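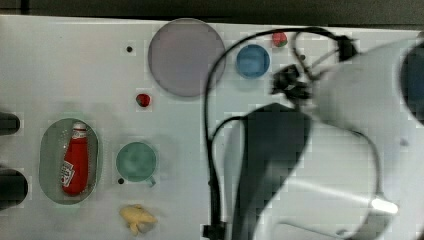
Progress report - table and tableware sets, Lestia rooms
August 28, 2023
To: Shoshana Lyons
From: Aigars Jõgi

Shoshana, quick one before the quarter closes. Proper spreadsheet to follow, Bunero still owe me two invoices.

Where we are

Sets are for the pretend kitchen and table-laying sessions, as per the April plan. 15 planned, 11 done and boxed. Remaining four waiting on bowls. Bunero sent the wrong size, deep ones, no good for small hands. Going back this week.

What goes in a set has settled down now. Big round plate, the see-through purply grey one. Small blue bowl. Oval green tray. Teal-green mug with the short handle. Then the food - red ketchup bottle with the white cap, toy strawberries, and whatever yellow bits we have. Two strawberries per set minimum, they go missing faster than anything else.

Kept the white tabletop. We did talk about a wipeable cloth with place settings printed on it but the plain white is better, colours show up well and the children don't just match shapes to the print. Staff prefer it too, less to wash. The small dark holes in the top stay as they are for now, Alhassan quoted for filling them and I thought it was silly money.

Sessions

Running 3 a week since the rooms opened. Usual order is lay the table, serve, clear away. Clearing away is the popular bit, did not expect that. Ketchup on the tray is a favourite, it gets put to bed in there lying down and then nobody is allowed to touch it.

The mug is harder. Handle is short and some of the younger ones go for the rim with both hands. Fine by me, but Room 2 staff asked for a bigger handle as an option. Have asked Tritix for a sample, no reply yet, will chase.

Strawberries get served on anything and everything, mostly straight on the table. We've stopped correcting it. Food going next to the plate is still laying a table as far as I'm concerned.

Money

Spent so far on replacements: £345. Roughly £90 of that is toy food, the rest is plates and bowls. Over what I put down in April for this line, under on storage as we re-used the old crates. Overall still inside budget. Carriage on the wrong bowls should be refunded, not counted it either way.

Problems

- Bowls, see above.
- Ketchup labels scuffing. White label with red writing, goes tatty at the corners after washing. Cosmetic only but it looks shabby for visitors.
- Storage in Room 2. Trays don't stack with the big plates so the boxes are half air. Need a taller shelf or a diffrent box.
- Washing rota slipped in the first half of August, holidays. Back on now.

Next

Finish last four sets once bowls land. Swap the worst ketchup bottles. Try a set with two plates and two mugs so pairs can lay for eachother - Room 1 first, then see. Write up staff comments, have them all on paper at the moment.

From you: a yes or no on the taller shelf, and whether the mug samples can come out of this year's money or have to wait.

Aigars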